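Ticket: Planport dosing controller, hardness reading will not settle
Site: Follascombe, plant room
Opened: August 13, 2018
Status: open, waiting on Drarkeo

Problem: Controller shows calcium hardness at 165 on the incoming line. Drop test on the same water gives a different answer every time the display changes, and the display changes a lot. The Guthrie softener upstream was blamed by the last support reply. I don't buy it. The softener is in bypass and has been for the whole of this complaint.

Step 1. Recalibrated the probe with the kit supplied. Controller said "calibration accepted." It also said that when I left the probe in tap water by mistake, so I put no weight on the message.

Step 2. Swapped the probe cable. No change.

Step 3. Set the averaging window from 2 minutes to 20 as advised. The line on the graph looks nicer. The water is the same water. Set it back. 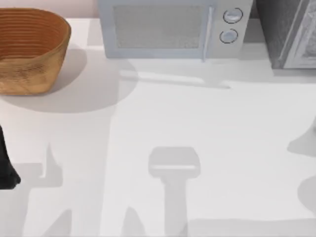
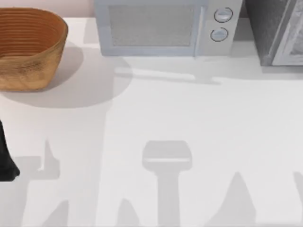
Step 4. Checked temperature compensation. It was set to manual at 50 with no note of who set it or which unit it was in. Changed to automatic. The reading dropped, then crept back up over the afternoon.

Step 5. Firmware update offered by Drarkeo. The release notes say "improved stability" and nothing about hardness. Not installed. I would like to know what it changes before I put it on a controller that runs a dosing pump.

Scale is still forming on the heater plates, whatever the saturation index on the screen claims. Dosing is on manual for now.

Requested from Drarkeo: the formula the controller uses for the index, and whether it takes alkalinity from the probe or from the value typed in at setup back in October. Please don't close this ticket as "softener related" again.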